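Shared Room Corner: Questions We Keep Getting

Ingvarsson House, ground floor. Last changed 17th October.

Why is there a page about a corner of a room?
People kept asking the same things at the front desk, and the answers they got depended on who was sitting there. I was asked to write them down. I have doubts that a web page will change how anyone treats a flat surface, but it's up now.

Can I leave a cloth on top of the black appliance?
Please don't. The top is flat and it sits at a handy height, so it gets used as a shelf. I've heard the argument that a bit of fabric can't hurt anything. Maybe so. The manual says to keep the top clear, and I would sooner follow the manual than a theory from the hallway.

But it's only for a minute.
I've heard that one too. In May I put a note with the time on a sweater that was there "for a minute." It was still there 9 days later.

What about the organizers people keep recommending?
Marloes Willems brought in a brochure for the Kallmont stacking system, which promises to "free up 80 percent of your wall." Eighty percent of what, measured how? The brochure doesn't say. We already have a white unit next to the bin. Until that one is used properly I don't see what a second one would do except hold more stuff nobody claims.

Which bin is the one with the yellow lid?
It's the gray one to the left of the appliance, by the white unit. There's a label on top of the lid with small print. Read it before you ask the desk. If your item isn't listed, take it home.

Does the yellow lid mean recycling?
Not everywhere, and this is where visitors go wrong. Lid colors change from one town to the next, so whatever you learned at your last place may be useless here. Go by the label.

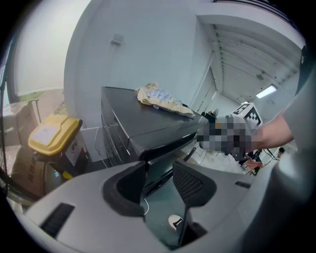

Shewit Tamiru wrote in to say that the label is the problem: the print is too small to read standing up, and anyone with a full hand of trash is going to lift the lid and drop it in. She wants a big sign on the wall instead. I'm not against it. I have seen big signs ignored in this building as well, including one on the front door, but we'll try it for 2 months and see if the sorting gets any better. If it doesn't, the sign comes down.

Whose are the cardboard boxes?
If there's a name on a box, it belongs to that person. If there isn't, you have 10 days from when the desk puts a dated sticker on it, and then it gets flattened. Printing on the side of a carton doesn't count as a name. It tells us what was shipped in it once, which is no help.

Can I stack boxes by the window?
Keep them low and leave the window free to open. Ea Juhl asked if a box on top of another surface counts as stacking. Yes, it does.

Is it okay to run a cable down the side of the appliance?
A cable that's plugged in and in use is fine. Spare ones are not. Coil them and put them in the drawer marked Varnex at the desk (the name is left over from the old supplier, ignore it). Loops of cable left on top of things have a way of getting pulled.

Should I wipe the glossy sides with the Vukar spray?
I wouldn't. The bottle claims "streak-free on every surface," and every surface is a lot of surfaces. I tried it on a glass door and got streaks. A soft damp cloth on the outside, with the power off, does the job. Then take the cloth away with you, see the second question.

Can I hang something on the wall above?
No hooks, no tape, and nothing over the small fixture up high. Inger Þórarinsdóttir has the list of what can be put on which wall, so check with her first.

Will a cleaning rota fix all this?
We had one. It looked very good on paper and three names did all the work. Leif Blöndal would like to bring it back with reminders by text message. He is welcome to show me a building where that worked.

Where do I complain about this page?
At the desk, in writing. Say which question you mean. Complaints that only say "too strict" go in the folder with the others.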